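Looking After Records at Home: Tips From a Kitchen Table Listener

Posted 10/5/22

I do nearly all my record cleaning in the kitchen, usually with some long, droney ambient LP going in the next room, and over the years I've picked up a few habits that keep things quiet (the surfaces, I mean - the music is already quiet). People keep asking me for these at listening nights, so I've finally typed them up.

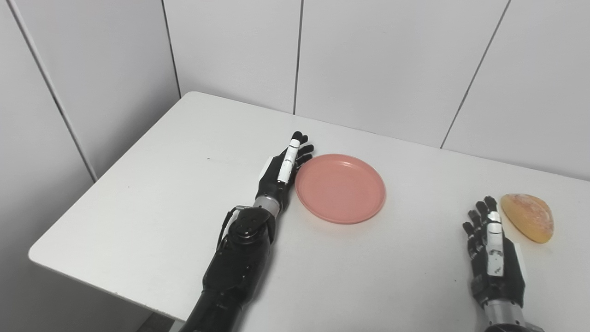
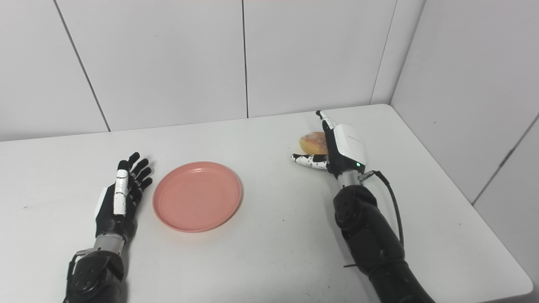 Neltwood Listening Club - Home Care & Storage Team

Start with your hands. Wash them, dry them completely, and skip the hand cream until you're done. I used to think fingerprints were no big deal, and then I bought a piano record with about four notes per side and heard every single one of my thumbs on it. Hold the record by the edge and the label. If your hands are small like mine, rest the edge against the base of your thumb and let your fingertips come up under the label. It feels awkward for a week and then you never think of it again.

Dry brushing

I use a plain carbon fiber brush before every side. Let the record spin, lower the brush until the bristles just touch, give it two or three turns, then ease it off toward the edge. Don't press! If you press, you're only shoving the dust down into the groove. Clean the brush too, by flicking it back and forth against its own handle, and please don't stroke it with your fingers. I did that for a whole summer and wondered why my records had a faint greasy arc across them.

Wet cleaning at the kitchen table

For used records, or anything that still crackles after brushing, I get the distilled water out. My setup is nothing fancy:

A clean, lint-free towel, folded double
Two microfiber cloths, one for wet and one for dry
A spray bottle of distilled water
One tiny drop of plain dish soap in a separate bottle of water, for the really filthy ones
A dish rack I don't use for dishes

Lay the record on the towel and cover the label with something. I cut the lid of an old ice cream tub into a circle, which covers it nicely if you hold it down with one hand. Mist the cloth, not the record, and wipe along the grooves in a curve. Never go across from the middle to the edge. If you used the soapy water, go over it again with the plain stuff, and then once more, since dried soap makes its own special kind of crackle. Then flip it, onto a dry part of the towel, and do the other side.

I never do more than 8 in one sitting. After that I get sloppy and start putting things back in the wrong sleeves, and I once spent a good while believing a harp album had been mispressed when I'd simply stuck it in the wrong jacket.

Let them stand in the rack until they're properly dry. I give mine a couple of hours, longer in June when our kitchen gets muggy. Keep them out of the sun while they dry. A sunny windowsill looks like a great spot, and it will turn your record into a salad bowl.

Inner sleeves

Throw a clean record back into a dusty paper sleeve and you've wasted your evening. I swap the paper ones for anti-static sleeves as I go, and if the original has lyrics or artwork printed on it, I keep it in the jacket behind the new one. My friends at the Westum shop sell sleeves in packs of 10, which is handy if you're only doing a small batch.

Some of those thick card inners that come with small-label pressings are lovely to look at and awful for records. Mine had a reissue from Tarigan with a card sleeve so tight it left scuffs the first time I pulled the disc out. Keep the card, use a soft sleeve, store them side by side.

Shelving

Upright, always, and snug without being squashed. You should be able to slide one out with two fingers. If a shelf is half empty, fill the gap with a box or a bookend, because leaning records warp slowly and you don't notice until the tonearm starts bobbing up and down like a little boat.

Keep the bottom shelf off the floor if you can. I raised mine on a couple of wooden blocks after the washing machine hose let go, and I'm so glad I did. Also stay away from radiators and outside walls that get damp. If you catch that basement smell on a jacket, take the record out, leave the jacket standing open in an airy room for a few days, and don't shelve it next to the good ones until the smell is gone.

The needle

Most of what people bring me as "a bad pressing" is fluff on the stylus. Look at it under a decent lamp. I use a small dry stylus brush, back to front only, in the direction the record travels, with the volume all the way down. For stuck-on gunk, I dab the stylus straight down onto one of those sticky gel pads a few times and lift it straight up again. No dragging it sideways.

Mine gets a dab after every 7 sides or so, more if I've been playing thrift store finds. If high notes sound spitty near the end of a side even with a clean needle, check how old the thing is. I write the date I fitted mine on a bit of masking tape under the turntable. (I did lose the tape once. Now I use better tape.)

Static

Winter here is dry and everything snaps. A bowl of water near the heater helps a bit, and so does taking off the fleece before you handle anything. If a record clings to the mat and lifts it up with it, touch something metal, wait a second, and peel the mat away gently from one side. My old felt mat was hopeless for this. I changed to cork and the popping went down a lot, though it does shed a few crumbs, so brush it off now and then.

CDs and tapes, quickly

CDs get wiped from the center straight out to the edge, which is the opposite of records, and I still have to stop and think about it every time. Store tapes fully wound to one end, in their cases, away from speakers. If a tape squeaks, try fast-forwarding it all the way and back again before you give up on it. That trick saved my copy of Prolutum, the one with the rain on side two, and I'd been close to tossing it.

Clean the tape heads with a cotton swab and a little isopropyl alcohol, and go easy around the rubber roller. Let it all dry before you press play.

If you come to a club night, bring your crackliest record and I'll have the distilled water with me. Towels welcome, I never have enough.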